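Planning a hand-held gripper setup for folding shirts, what should we budget for?

Posted in Equipment & Purchasing

I run the learning side of a small garment sorting shop, and in June we got the go-ahead to put together two stations where people fold T-shirts with hand-held grippers so we can train an arm to do it later. I'm so excited about this, I've been reading every thread on here! The arm itself is already settled. What I can't get a feel for is everything else: how many grippers, what kind of finger pads, how many spares, what sort of table, how many shirts. My boss wants one number for the whole year and I have a blank spreadsheet with the word "misc" in it.

We have room for two tables, four people taking turns, nothing fancy. Do I buy complete grippers or build from printed parts? And is there anything I should NOT spend on in the first round?

statau_sorting
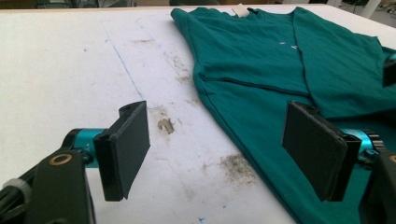 Randa Nimri

Oh, I love this part of a project. You have the money and you haven't made any of the mistakes yet! We do the same work with plain cotton tees, so let me give you what our sheet looks like.

Start with the pads. That's the bit that touches cloth and it's the bit you'll be replacing, and it's also where a first budget is nearly always thin. We stock flat rectangular pads with a grippy face and I order them in bags of 30. Sounds like a lot. It isn't, two pads per gripper and everybody wants fresh ones when a shirt starts slipping. Pick ones that come off with a screw. We tried a glued set from Clometti that grabbed beautifully, and then I spent a whole afternoon with a scraper.

Grippers: buy one complete and build the rest. Having one factory-built unit on the bench gives you something to compare your own against when a joint feels loose. For two stations I'd plan on four grippers, so two in use, one being fixed and one on the shelf. Put in a line for bushings, spacers, screws and cable ties too. It's small money, but if it isn't in the sheet you'll be asking for it every other week (been there).

Table: please don't buy a nice one. Ours is white and it has pen lines, smudges and scuffs all over it, and it's still perfectly good for folding practice. A plain white top gives you great contrast with a dark shirt, just check how bright it comes out at your camera settings before you buy a second. I'd get secondhand tops and put the savings into lights. Even, soft light from more than one side made our recordings so much easier to work with.

Shirts are the fun line! We started with 44, all cheap, in a few solid colors, and I'd do that again. Buy some with a neck label and some without. Buy a few sizes. Solid colors first, prints in the second round.

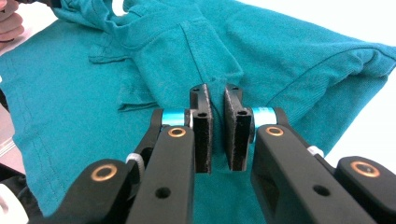

The other thing about shirts is that a nice flat one teaches you very little about what you need to buy. Bunch one up, let the layers pile on each other, and then see how your gripper handles a fold with three or four thicknesses in it. Do that with a borrowed or demo unit before you order anything. Check how wide it opens, whether the pads can get down close to the cloth without the linkage bumping something, and whether a person can hold it for half an hour without their wrist complaining. We had picked a heavier model on paper and changed our minds after one morning of that.

Hours are the big number, by the way, much bigger than hardware. Budget for 69 hours of people's time in the first month, including the resets (shaking out the shirt and tossing it back down for the next go). I left resets out the first time and was off by so much that I had to redo the entire plan. Storage drives too! Get more than you think, they fill up fast.

What I'd skip in round one: custom cases, a second kind of gripper, anything with the word "pro" in it. And leave the misc line in, just put an actual amount next to it.

Happy to share our sheet if you message me, it's ugly but it adds up.

fang_bench_2

Agree with most of that. We built all of ours and skipped the complete one, it was fine, but one of us does machining so your mileage may vary. Check shipping on small metal parts. Ordered spacers in three separate lots and paid shipping three times, dumb.

Also ask the supplier if they sell left and right fingers separately. Ours only came as pairs.

condport_mel

don't forget chairs or mats if people are standing all day. we paid 129 for a mat for each table and it was the best thing on the invoice

statau_sorting

This is exactly what I was after, thank you all so much! Resets weren't in my sheet either, and mats weren't even on my mind. I've sent you a message, Randa. Going to ask for a demo unit first and pile up the worst heap of shirts I can find.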